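**Household robots: are we there yet, or is it still all demos?**

**boltcutter_ray** wrote:

Saw another clip doing the rounds this week. Robot potters about a kitchen, picks something up, puts it down somewhere else, music swells. My sister sent it to me with "you can throw out your rubber gloves now". I've fixed commercial dishwashers and conveyor gear for 17 years and I wouldn't let any of these things near my mum's sink.

So, straight question for the people here who work with this stuff. Is there a machine that can do one ordinary chore, start to finish, in a house it hasn't been in before? I don't mean a vacuum. I mean clear the bench, rinse the plates, put the food away, wipe down. If the answer's no, I'd like to know why the ads keep saying next year.

---

**Tamsin_K** replied:

No. Next question.

Slightly longer version: I was on a trial of the Keron arm at a place that packs lunches. Flat trays, same colour, same spot, good light. It was decent at that. Then somebody changed the tray supplier and the rim was a few millimetres higher. We lost most of a shift.

---

**zulema_i** replied:

I'll stick up for the field a bit, as I'm in it. Zulema Iturra, I do task design and scoring for a small group that trains kitchen policies, mostly in simulation. Ray's question is a fair one but "start to finish in a strange house" is the hardest version of it. Nobody serious I know claims that.

What we do is short jobs. Move the food from the counter to the plate. Get the thing out of the sink. The counter gets cluttered on purpose, with plates either side of the basin, a bit of greenery, a tomato, whatever the generator throws in, and the arm has to cope with it.

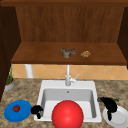

Each job gets run a lot of times with the clutter shuffled, and we score it pass or fail with no marks for effort. Our last round was 471 runs. I can't post the full table but the easy pick-and-place jobs were well up there, and anything involving the sink dragged the average down. Reaching over a rim and down into a basin is awkward for an arm. So is anything round and shiny.

That's progress, by the way. Two years ago the same jobs were a coin toss.

---

**boltcutter_ray** replied:

Appreciate the straight answer. But look at that kitchen. It's a render! No grease, no wet sponge, no drawer that sticks. The tap isn't even going to drip on it. If it struggles with a basin in there, what happens at my place, where the sink has a fry pan soaking in it and a fork hiding under the suds?

---

**zulema_i** replied:

It does worse, obviously. We transfer to a real bench after and take the hit. But you can't do hundreds of runs on a real bench without someone standing there resetting tomatoes all day. I've done the resetting. It's awful.

---

**Old Mate Gord** replied:

Shop-floor perspective. We've got a Dumari cell loading brackets into a press. It's been great and I'll defend it to anyone. It also has a fence, a fixture for every part and a bloke called in when a bracket lands upside down. People see it go and reckon it could do their laundry. It couldn't find the laundry.

I think the mistake is calling both things "robots". One's a very good machine tool. The other's a research project with a marketing budget.

---

**Tamsin_K** replied:

Agree with Gord on that. Zulema, what's a "pass" though? Item ends up on the plate? Does it count if it knocks the plate sideways or squashes the tomato on the way?

---

**zulema_i** replied:

On that particular job, item on plate and gripper clear of it at the end. Knocking other stuff about isn't penalised unless it goes off the counter. I've argued for stricter and lost.

---

**Tamsin_K** replied:

Right, so that's my problem with every number I see out of these labs. In a lunch room a squashed tomato is a fail. At home too, I'd have thought.

---

**pinegrove_pat** replied:

Bit harsh, everybody. My dad has bad hands and can't lift a full kettle. If something could shift plates from the counter to the sink for him and get it right most of the time, he'd take it tomorrow, dents and all. You lot are grading it against a fit adult.

I did look at the Girkus unit for him. The rep wanted clear floor all the way around it and a 6 month minimum. Gave it a miss. But I'd look again.

---

**boltcutter_ray** replied:

Pat, I get that, and I hope it comes good for your dad. "Most of the time" is what worries me, with crockery and a bloke who can't bend down to clean up the bits. I'd put the money into a tap lever he can work with his elbow and a kettle tipper. Boring, works today.

---

**pinegrove_pat** replied:

We've got the tipper. He hates it. Which brand of lever?

---

**boltcutter_ray** replied:

I'll check what I fitted at Mum's and message you.

---

**Old Mate Gord** replied:

Anyone had hands on the Zúñiga mobile base, while we're here? Their booking page says demos from September. I'd like to take a greasy bracket along and see what it does.

---

**Tamsin_K** replied:

Take a wet fry pan as well.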